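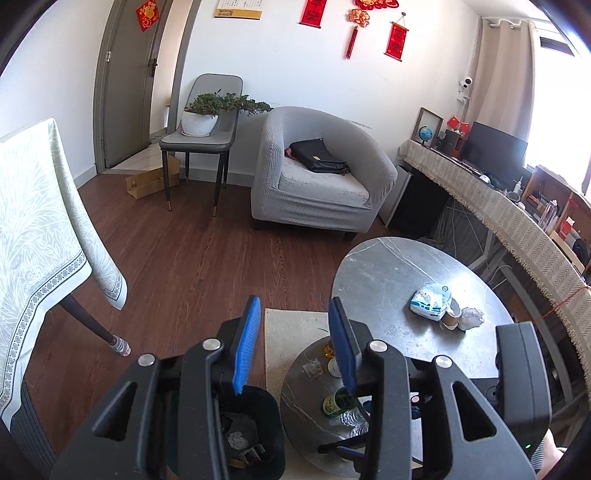
Are you teaching the robot, or are you just teaching yourselves to hold your hands still? was the first comment under our midterm post, and I spent a whole evening being annoyed about it before I admitted it was a pretty good question. So this final report is partly my attempt at an answer. Our project is called Widwood, we built it for the spring robotics class at Bevach, and the plan was to get a tabletop arm to tidy up a table by learning from people doing the same chore with hand-held grippers.

Print this report
E-mail this report

What we said we'd do

The proposal we turned in was wildly ambitious (everybody's was, I think). We promised full cleanup of a living room table: cups, tissues, bottles, small fragile stuff, trash in the trash can, keepers on a side table. Then came the feedback, and we shrank it down to three jobs. Pick up a paper cup and drop it in the can. Pick up a crumpled tissue and drop it in the can. Move a soft pack of tissues over to the side table without squashing it.

If you've never tried to grab a pack of tissues with two fingers, it's harder than the other two put together. It slumps. You close the fingers on what looks like the middle and the ends fold down, and then when you let go it lands on its edge and falls over, and now you have to decide if that counts. We argued about that for a long time and finally wrote a rule: if it ends up on the side table and doesn't fall off, it counts, any way up. The cup had its own rule, which was that it had to go into the can and stay in. One time it balanced on the rim and we all just stood there.

Why hand-held grippers at all

The class has one arm that we share with every other team, and you sign up for it in slots. You can drive it around by remote control and record that, and some teams did. It's slow, though, and you lose your slot whenever the person before you leaves it in a weird state. With a gripper you hold in your own hand, you can record in any normal room on your own schedule and only go to the arm when you have something to test. The fingers on ours are close enough in shape to the ones on the arm that what works for one has a decent chance of working for the other. That was the theory, anyway, and I'd say it held up better for the cup than for anything else.

I was the main "hands" on the team, so I can tell you what it's like. The first hour is fun! You feel like a crab. Then you start noticing everything you do with your wrist that you never think about, like how you roll it at the last second to get a finger under something. The arm can do some of that roll but it can't do it as fast, so all my best moves were useless and I had to learn a boring way of picking things up. Come in from above, stop, close, stop, lift, go. My roommates watched me throw away a tissue in slow motion and asked if I was okay.

Back to the comment, then. Yes, we were teaching ourselves to hold our hands still. I've decided that's part of the job. When I went back and looked at my first batch, I hesitated over the cup, went in, backed off, and went in again, and the model picked up the hesitation beautifully. The arm hovered over the cup like it was having second thoughts. I laughed, and then I deleted the whole batch.

Recording

We ended up with around 400 demonstrations that we were willing to train on. There were plenty more that got thrown out, mostly mine, mostly for dumb reasons. I forgot to press record. I pressed record and then sneezed. I knocked something over on the way to something else and then, out of pure habit, fixed it with my free hand, which the arm does not have.

The layout of the room mattered more than I expected going in. We liked having the trash can close to where we were working, and the low side table right next to it, so a person could do any of the three jobs with a step or less. We also left the side table cluttered for a lot of the recordings. A real side table has bottles on it and a little glass and whatever else got put down there, and a robot that can only set things down on an empty surface isn't much help to anyone. It did make the tissue pack job tougher. You have to aim for a gap.

We tried one-handed and two-handed recording. Two-handed sounded great on paper (hold with one, pull with the other), and we wanted it for flattening the crumpled tissue so it would be easier to pinch. It was a blast to do and a pain to use. There's a single arm in the lab, so everything we recorded with both hands had to be either cut up into one-handed pieces or put in a folder for next year. It's mostly in the folder. I still think it's our most interesting data and I hope the next team opens it.

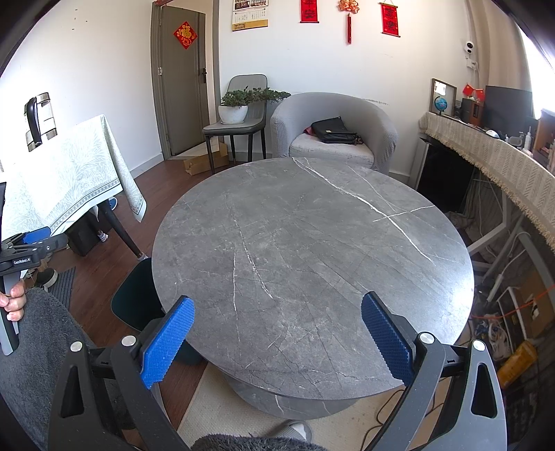
Resets are the part of this project I'd warn people about. A reset is putting everything back so the next demonstration can start, and you want it to start a little differently every time, and people are terrible at being different on purpose. My idea of random was pretty much the same three spots. So we cleared the big table completely before each round and used the pattern in its gray top as a map. There's a bold white vein that runs diagonally from the far edge over toward the right side, with a shorter one crossing it near the right, and a broken one down the left half, and those turned into our landmarks. Somebody would call out "left of the broken one" or "right on the crossing" from a shuffled list, and the cup went there. It cost us nothing and it fixed the three-spots problem overnight. I can't tell you how pleased I was with that list.

The one downside is that we may have made the table too good a map. More on that under results.

Training

I'll keep this short, partly for the reader and partly for me. We used Nurnuseck, the training package the class hands out, with nearly all the settings left alone. We changed the image size, and we changed how many steps ahead the model predicts before it looks again. The default was long, and the arm would commit to a bad grab and follow all the way through with it, lifting nothing and carrying nothing very carefully to the trash. Shorter was better for the cup. Too short and it got jittery, so we settled in the middle and stopped fiddling.

We trained 2 models that are worth talking about. The first got all three jobs mixed together. The second got only the cup and the crumpled tissue, with the tissue pack left out. I wanted the first one to win so badly – it's the better story – and it didn't. The second was steadier on both of its jobs. My guess is that the tissue pack demos go to a different place at the end, and we just didn't have enough of them for the model to keep the two endings apart. A couple of times the first model took the cup halfway to the trash, slowed down, and drifted toward the side table. You could practically see it changing its mind.

How it did on the arm

Testing was in the Ranasinghe room, on the shared arm, with a table we carried in ourselves. We got 13 clean runs in our last slot with the second model before our time was up. I'd love to have more, and so would anybody who's taken statistics. The cup went in the can on most of them. The crumpled tissue was more of a coin flip, and when it failed it nearly always failed the same way, with the fingers closing just above the tissue and coming up empty. I blame the height. The table in the Ranasinghe room was a bit lower than the one we recorded on, and a tissue is so flat that a little bit of height is the whole game.

Then there's the map problem. The test table is plain white. We'd recorded everything on a top full of veins and mottling, and on plain white the arm was slow to get going, as if it was looking for something. We threw a patterned cloth over the table for the last few runs, just to see, and it seemed to start moving sooner. I'm not going to claim that as a result. It's a hunch with a tablecloth on it.

The finger pads deserve a mention. We had grippy pads on the hand-held ones and worn-out smooth ones on the arm, and it never crossed our minds to compare them until the paper cup slid straight down and out during a demo for another team. The spare set went on the next morning. I'd put that on page one of any instructions we leave behind.

What I'd change

Record on at least two tables, different heights, different tops. Get the pads matched before recording a single thing. Watch the first ten demonstrations back on the same day, with somebody else in the room, since you will forgive yourself for stuff they won't. Have more than one person be the hands, too. The model moves like me, and I know it does, and that's funny but it can't be good.

And I'd keep the tissue pack. We dropped it to get a model that worked by the end of May, and I'd make the same call again, but it's still the job I think about. The recordings are all in the team folder along with the two-handed ones and the shuffled list, so if you're taking this class next spring and want them, they're yours.

Print this report
E-mail this report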